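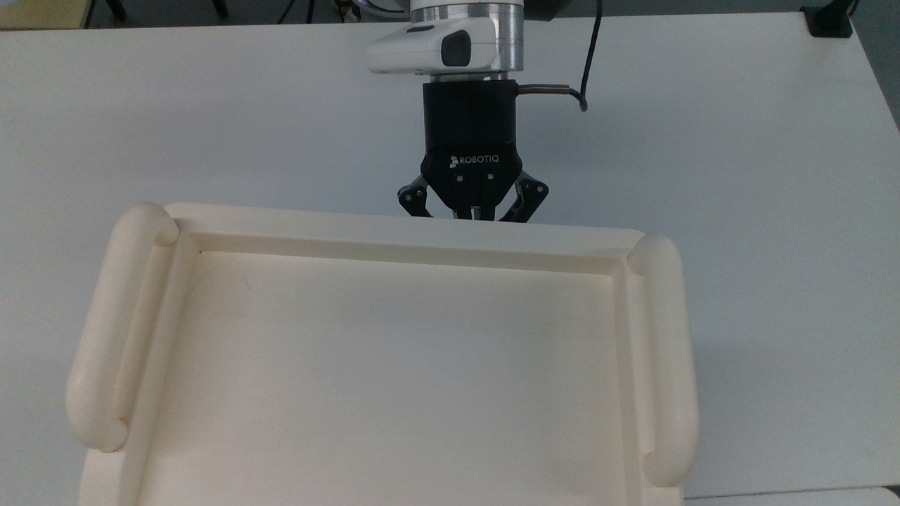

4.2 Carrying trays and the clearing of shared tables

We turn now to the object that gave us the most to talk about, the humble carrying tray. Trays are wonderfully rich things to study. They sit between furniture and crockery, they belong to a room more than to a person, and almost everyone who has grown up with one has firm opinions on how it ought to be loaded. In the Stallholm interviews, participants who had little to say on cupboards or drawers would happily talk through a whole afternoon tea, cup by cup.

Figure 7. A cream-coloured plastic tray with tubular handles at its left and right ends, on a white table.

The form shown in Figure 7 rewards a close look. The floor is flat and recessed, with a stepped lip inside the wide raised rim, and the handles stand above the rim like thick bars. We group trays of this kind as "barred" in the Ploltine typology, to separate them from the "slotted" kind, where the hand passes through an opening in the wall. The distinction sounds fussy on paper, but it came up again and again in the way people spoke about lifting. Of the 19 households in the July round, 10 kept at least one barred tray in regular use, and several had inherited theirs along with the table it lived on.

Colour mattered more than we had anticipated. Pale trays were favoured for breakfast and for visitors, and were described as "clean-looking" even by people who admitted they hadn't wiped theirs in a week. Small scuffs on the floor of a tray drew real affection! One participant could match the marks on hers to particular saucepans, and another refused a replacement on the grounds that the new one had "no history in it."

The older literature is thinner than the subject deserves. The earliest household list in our comparison set, dated 1781, enters two trays beside the candlesticks and says nothing of what they carried. Mathebula's inventory scheme, which we otherwise follow closely, places trays under serving ware. We would argue for a category of their own, given how often our participants used them for jobs far from the table: sorting buttons, raising seedlings, keeping a jigsaw safe from the cat.

Clearing was coded separately from serving. In the Grernum diaries, 18 entries mention a tray being left out after a meal as a signal that the washing-up was someone else's turn. These entries are a delight to read, and they show how much household negotiation can be handled by one piece of plastic or tin. Section 4.3 takes up the same question for dish racks, where the signals were harder to pin down and the disagreements a good deal louder.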